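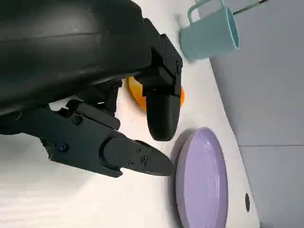 Brestach Open Day Recordings – README

Version 2, last edited 27 Aug 2023
Maintainer: Afaf Sfeir

What this is

Recordings from the open day at the Brestach workshop, where visitors got to drive a two-finger gripper around a white table set with tableware. We had planned a polished demonstration with a short talk. The talk was attended by one man looking for the restroom. Everyone else went straight to the controls, so the data is mostly theirs.

Contents

episodes/ – 600 episodes, one folder each, with wrist camera video and joint positions
labels.csv – task, outcome and operator type (staff or visitor) for each episode
notes.txt – remarks typed during the day, spelling left alone
calib/ – camera calibration, done that morning

80 of the episodes were driven by staff. The rest were driven by the public, including a school group that treated the speed limit as a personal insult.

Tasks

mug_upright: stand a mug that is lying on its side back on its base
plate_slide: move a plate toward the middle of the table without lifting it
clear_table: take everything off, in any order
free_play: whatever the visitor felt like, which was usually the mug again

Outcomes

An episode is a success if the object ended up where the task says and stayed there until the recording stopped. "Partial" covers a lot of sins. Moussa and Afaf labeled separately and then argued; where they never agreed, the label is "disputed" and you are welcome to join in.

Known problems

The wrist camera is mounted at an angle, and the video is stored exactly as it came. Rotate it yourself if it makes you seasick.

The fingers often hide the object being grasped. Do not expect a clear view of anything at the moment you most want one.

Audio was removed. It was largely advice from relatives.

Clock times in the first folder are wrong. Use the frame index.

The Juvoreo loader expects the old column names in labels.csv. Run rename_columns.py first, or enjoy the error message.

Consent

Visitors signed a form before driving. No names are stored. Episodes with a recognizable face were dropped.

Use

Free for research and teaching. Please credit the Clalberg group and tell us if you find a mislabeled episode. Send the episode number and what you think happened in it.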